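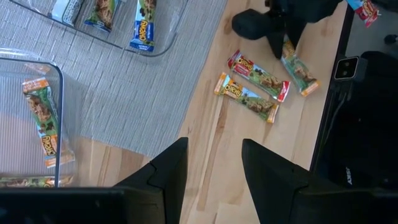
Chewy bars, some filed in clear bins and some still at large.

Magazine > Home Life > The Snack Drawer

The Granola Bar Will Not Sort Itself

I own over 13 clear plastic bins, a figure I had managed to keep from my family until we ran out of places to put them. They came into the house in August, when I decided that the granola bars needed a system. Before that they had a drawer. The drawer worked fine, but it didn't look like anything, and I had been reading about pantries.

My first system was by flavor, and it lasted until the kids learned to read. My second was by wrapper color, borrowed from a booklet put out by Cosier, a shop that will sell you a bin for your bins.
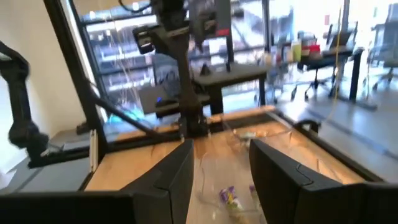 Color sorting has one great weakness, and it is the snack that matches nothing. Most of what we buy comes in green, with some red and blue for variety, and then somebody brings home the odd one. A purple-and-white wrapper in a clear plastic bag, with a small purple-and-white package lying next to it, is either the start of a new category or a reason to give up for the evening. I gave it its own bin. My husband asked whether two items made a category, and I said that at Cosier prices they did.

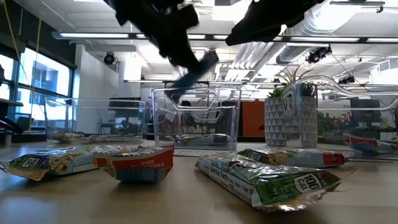 By Chanida Thongdee | Nov 17, 2019

Mesfin Seyoum, who organizes kitchens for a living under the name Plalerlow, takes a harder line. "Put the bins in a row and leave them on the table for a week," he told me. "Whatever is still lying outside them is your real system."

By that test my real system is the tabletop. Three bins can stand in a perfect line and the bars will still be out front, one with its end torn open, another showing off its "100 CAL" badge to anyone passing. A spiky succulent in a patterned planter helps a little. People look at the plant.

I have since gone back to the drawer for weekdays. The bins come out for company.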